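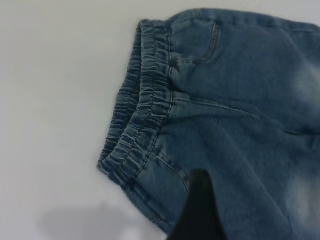 Can I replace worn-out elastic in a waistband without unpicking the whole casing?
Open a gap of two or three centimetres in the inner seam of the casing, pull the old elastic out with the new one pinned to its end, join the ends, and close the gap by hand. This works when the elastic is free inside the casing. If it is stitched through the fabric, you must unpick those rows first.

Lirkside Menders Board > Clothes repair > Waistbands, hems, zips

hagos_d
July 25, 2021
I put the short question and answer at the top so people who search can find it quickly. Now the longer story, and I would be glad of corrections, also for my English.

I have denim trousers with an elastic waist, the comfortable kind, and after many washes the elastic has lost its strength. The denim itself is still good. I measured my waist (68 cm) and I read in three different places three different rules for how long the new elastic should be. One says the same as the waist, one says minus 5 cm, one says to multiply by a number and I did not understand which number. What do you do?

Also I have the question of width. The old elastic measures 4 cm but it has become a bit narrow from stretching, so maybe it was wider when it was new?
Hagos Degefa

threadbare_moll
Minus 5 is what I do for denim. It's heavy cloth and it drags, so you want the elastic to hold a little more firmly than you'd have it in pyjamas.

On the width, measure the casing and not the elastic. Lay it flat, measure between the two stitch lines, and buy elastic a couple of millimetres narrower. If it's too wide it folds over on itself and you will feel that fold all day long.

pinbox
I don't agree with minus 5 for everybody. Elastic is sold in very different strengths. The knitted one is soft, the woven one is much firmer, and the braided one gets narrower when you pull it (this is probably what Hagos saw, by the way). With firm woven elastic, minus 5 on a small waist can be quite unpleasant after lunch.

Put it around your body, over your underwear, pull until it feels right, sit down, breathe, and mark it. Then add the overlap for the join. No rule is needed.

threadbare_moll
Fair, but half the people asking are mending for someone who isn't in the room. I do alterations for my sister's children and they live in Trenberg. I can't wrap them in elastic by post.

pinbox
Then ask what strength they like and send a safety pin with the trousers :)

hagos_d
Thank you both. I have tried the method of pinbox with the old elastic, only to feel the difference, and I see now that standing and sitting are not the same thing at all.

One more problem. I opened a small gap this morning and the elastic does not move when I pull. I think it is caught somewhere. From the outside I can see only the gathers and I cannot find a row of stitches that goes through the middle.

atieno_mrema
Check the side seams first. Very often the factory puts one short vertical line of stitches at each side, or at the centre back, so that the elastic cannot turn round inside. The line sinks into the gathers and you don't see it until you stretch the waist with both hands over a table edge. Use a good lamp.

If there is nothing there, look at the upper edge. On some trousers the elastic is sewn to the edge of the fabric with an overlocker, then folded down and topstitched. In that case the elastic is part of the seam and it will never pull out. You would need to unpick the full circle. I did this once on a skirt from the Ostska market and it took me two evenings – I would not repeat it for a skirt that cheap.
Atieno Mrema

needle_and_tea
Two evenings!! I just cut the whole waistband off in that situation and put a new casing on. You lose a few centimetres of height, yes, but you can make the band from cotton and it's so much nicer against the skin.

atieno_mrema
It depends on the rise. If the trousers already sit low, those centimetres are important. I would try them on first and fold the band down to see where the waist would be.

hagos_d
Atieno, you were right. There was one line of stitches at the centre back, hidden completely. I unpicked it and the elastic came out in one pull.

Which thread should I use to close the gap? The only topstitching thread I can find here is Coşkun, on a spool of 1000 metres, and this is a lot of thread for a few centimetres.

pinbox
Ordinary polyester in a matching colour, doubled, small backstitches from the inside. Wax it if you have wax.

needle_and_tea
Or buy the big spool and you'll be ready for every pair of jeans until December!

threadbare_moll
Before you close it, overlap the ends flat and sew a square with a cross through it. Don't put the ends edge to edge. And stretch the waist fully a few times, so that the gathers spread out evenly, then sew the vertical line at the back again.

hagos_d
I will do the square with the cross. I have decided on 65 cm before the overlap, somewhere between the two schools. I will write again when they have been through some washes.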